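Wäsche in der Wohnung trocknen: Luftfeuchte bleibt über Nacht zu hoch

Forum Haushalt & Wohnen > Raumklima

Trornura
Verfasst am 23. April 2018

Hallo zusammen,

ich trockne mangels Balkon und Trocknerstellplatz im Schlafzimmer. Der Raum hat ein Fenster nach Norden, Altbau, Außenwand ungedämmt. Direkt nach dem Aufhängen steigt die relative Luftfeuchte deutlich an und ist am nächsten Morgen immer noch zu hoch. Am Fensterrahmen steht dann Kondensat. Gelüftet wird abends und morgens, dazwischen ist das Fenster gekippt.

Dicke Teile (Handtücher, Jeans) gebe ich inzwischen in den Waschsalon. Zu Hause bleiben Hemden, Unterwäsche und Kleinteile.

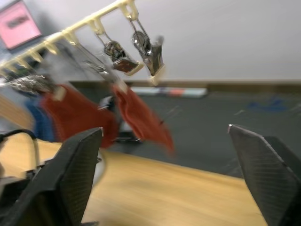 Meine Waschmaschine schleudert mit 1000 U/min, mehr kann sie nicht. Ein Umzug der Wäsche ins Bad scheidet aus, dort gibt es kein Fenster und der Lüfter läuft nur mit dem Licht.

Konkret möchte ich wissen:
Bringt ein elektrischer Entfeuchter in dieser Situation etwas, oder reicht eine andere Lüftung? Und ist das gekippte Fenster über Nacht sinnvoll oder schädlich?

Danke vorab.

Dredberg
Beiträge: 1.876

Zuerst die Wassermenge abschätzen. Die Restfeuchte nach dem Schleudern hängt von Drehzahl und Gewebe ab. Bei Baumwolle und 1000 U/min liegt sie typischerweise bei etwa 60 Prozent, bezogen auf das Trockengewicht. Eine Ladung mit 3 kg Trockengewicht enthält also knapp zwei Liter Wasser, und die gehen vollständig in die Raumluft.

Zum Kippfenster: schädlich. Der Luftwechsel ist gering, die Laibung kühlt aus, und an der kalten Fläche fällt Kondensat an. Das erklärt den nassen Rahmen. Besser ist Folgendes:

Fenster nach dem Aufhängen schließen, Heizung auf normaler Stufe lassen.
Nach 2 Stunden das erste Mal quer lüften, fünf bis zehn Minuten bei ganz geöffneten Flügeln.
Danach wiederholen, sobald das Hygrometer über 60 Prozent steht.
Tür zum Flur beim Trocknen geschlossen halten, sonst verteilt sich die Feuchte in die kühleren Räume.

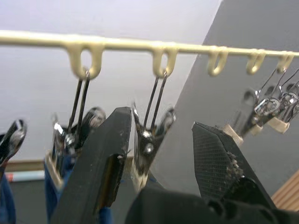 Maßgeblich ist die absolute Feuchte. Kalte Außenluft enthält auch bei Regen wenig Wasser und nimmt nach Erwärmung viel auf. An schwülen Sommertagen kehrt sich das um, dann bringt Lüften am Nachmittag nichts, nur nachts oder am frühen Morgen.

Einen Kondensationsentfeuchter mit über 200 Watt Aufnahme würde ich erst anschaffen, wenn das nicht genügt. Die Leistungsangaben der Hersteller gelten meist für 30 °C und 80 Prozent Feuchte. Bei 18 °C im Schlafzimmer bleibt davon nur ein Bruchteil.

Sarantis

Fenster auf und fertig. Meine Oma hat 40 Jahre in der Küche getrocknet, da war nie Schimmel.

Faltumstead

Ergänzung zu Dredberg, dem ich sonst zustimme. Der Abstand zwischen den Teilen wird unterschätzt. Liegt Stoff auf Stoff, steht dazwischen gesättigte Luft, und die Trocknung läuft dort praktisch nur über die Ränder. Eine Handbreit Abstand bei Hemden, zwei Finger bei Kleinteilen. Abstand zur Außenwand mindestens 30 cm, damit die Wandoberfläche überströmt bleibt.

Socken hänge ich einzeln an Klammern und nicht paarweise übereinander.

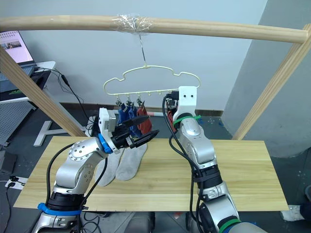
Socken an Klammern, Spitze nach unten

Ein kleiner Tischventilator auf niedrigster Stufe, schräg von unten auf die Wäsche gerichtet, verkürzt die Trockenzeit ebenfalls. Er entfernt kein Wasser aus dem Raum, gelüftet werden muss trotzdem, und zwar früher als ohne. Falls die Maschine es zulässt, außerdem einen zweiten Schleudergang anhängen. Der Stromverbrauch dafür ist gering gegenüber dem, was ein Entfeuchter für dieselbe Wassermenge braucht.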